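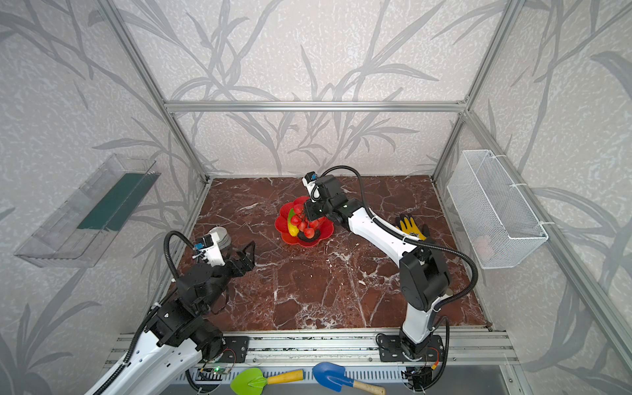

By Krešimir Golob
Jan 2, 2024
14 shares | 3 comments

Venwood car park, Trometcombe: night safety checklist, with comments

The operator put up a sign in October saying the car park is "monitored for your safety". Cars have been broken into since then, including one parked under the sign. I took the operator's own checklist, the one pinned inside the ground floor office window, and went round with it after dark. The headings are theirs. The comments are mine.

1. LIGHTING

All stairwell lights working: NO
The north stairwell is fine. In the south one the light between levels two and three is out, and the one below it flickers badly enough that I stopped trusting the steps. The sheet in the window has this item ticked for the same week.

All deck lights working: PARTLY
There are 84 fittings over the four decks, going by the operator's plan. Level one is bright. Level four has a dark strip along the back wall, and that is where the last two break-ins were reported by the owners. Someone has written "awaiting part" on the sheet. No part is named and there's no date.

Exit signs lit: YES
No complaint.

2. CAMERAS

Cameras in place: YES
They are in place. I would like the form to ask whether they record, and it doesn't.

Clear view of pay machines: YES, ground floor. NO, level three
The level three camera faces a pillar. You could argue it sees one side of the machine. I stood where a customer stands and could not see the lens, so I doubt it could see me.

Footage kept and available to police: NOT SHOWN
Angelovski, who have the security contract, told me footage is "retained in line with policy". I asked how long that was and was told the policy was being reviewed. A woman whose rear window was smashed says she was told her footage had already gone when she asked for it. I can't check that. Neither, it seems, can she.

3. HELP POINTS

Help point on each level: YES
Yellow boxes, made by Komuvness, one by each lift door.

Help point answered within one minute: NO
Pressed the button on level two. It rang for a long time and then cut off. Pressed it again and got a polite man who asked which car park I was in. I had assumed the box would tell him. He took the test well and said he'd log it, so there ought to be a record.

Help point tested weekly: TICKED
By whom, I'd like to know. The initials are the same all the way down the column, in the same pen, and they run on into a week that hadn't happened yet when I read it.

4. DOORS AND GATES

Fire doors close fully: PARTLY
Level three door sticks open on its own. Good for a quick way out, bad for smoke, and anybody can walk in from the service lane.

Service lane gate locked after 10pm: NO
Unlocked on both visits. The chain was there, wrapped round the post, with the padlock hanging from it open.

Ground floor shutter in working order: YES
Slow and loud, but it came all the way down.

5. STAFF

Patrol seen on site: NO
I was there for 50 minutes on the first visit and longer on the second. The contract is said to include hourly patrols. It may be that I was on the wrong deck each time – I was walking up and down, so I'll allow for it.

Patrol book signed: YES
Signed for the hour I was there. I'll leave that with Angelovski.

Staff name badges worn: NOT CHECKED
You need staff for this one.

6. REPORTING

Number for reporting crime displayed: PARTLY
The board at the entrance gives the number for parking fines in large figures. The police non-emergency number is underneath, behind a strip of tape.

Incidents logged: NOT SHOWN
I was told the log is private. The operator does say incidents are "very low" for a site with 400 spaces. Low compared with what? If they've got the figure they could print it next to the sign.

ITEMS I WOULD ADD
– Has anyone watched a minute of last night's footage?
– Date each fault was found, and date it was put right.
– Name of the person checking, in full.
– Is the lane gate locked? Go and pull it.

I sent the comments to the operator and to Angelovski. The operator replied that "a full inspection is carried out every month and no serious concerns have been raised". I've asked for the last one. Angelovski said the south stairwell lights would be looked at. I'm going back at the end of the month with the same sheet, and I'll start on level four.

14 shares | 3 comments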